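Home | Modules | Timetable | Reading | Contact

Clinical Assessment, Unit 9: Postural blood pressure
Notes by Saoirse Fahy

Orthostatic hypotension is a sustained fall in systolic pressure of at least 20 mmHg, or in diastolic pressure of at least 10 mmHg, within 3 minutes of standing. Patients report light-headedness, blurred vision or an ache across the neck and shoulders. Many report nothing, and the fall is found only when it is looked for.

Mechanism

Standing moves blood into the legs and abdomen. Venous return drops, and the baroreceptors respond by raising heart rate and vascular tone. The response may fail when volume is low, when drugs blunt it, or when the autonomic nerves are damaged. A clear pressure fall with little rise in heart rate points towards a nerve cause — diabetes and Parkinson's disease are the usual ones on the ward.

Measurement

Rest the patient flat for five minutes. Take the lying pressure, then stand the patient and repeat at one minute and at three. Keep the arm supported at heart level throughout. Record symptoms beside each reading. Stop if the patient feels faint.
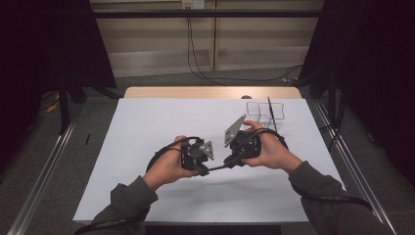
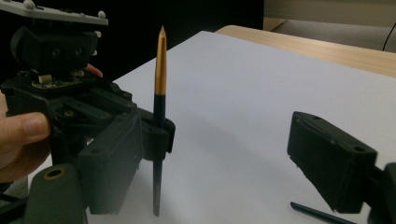

Common errors

1. Sitting used in place of lying. The fall is smaller and cases are missed.
2. Cuff too small, giving a falsely high reading.
3. Single standing reading taken at once. An early brief dip is a separate finding and should be recorded as such.
4. Automatic cuff used in atrial fibrillation without a manual check.

Drugs to review

Alpha blockers, diuretics, nitrates, tricyclics, levodopa. Note the time of the last dose; a reading at 11 in the morning may differ a good deal from one before breakfast.

First steps in treatment

Correct volume loss. Stop or reduce the likely drug where it is safe to do so. Advise slow rising and raising the head of the bed. Compression should include the abdomen — stockings below the knee do little. Fludrocortisone and midodrine are covered in Unit 11.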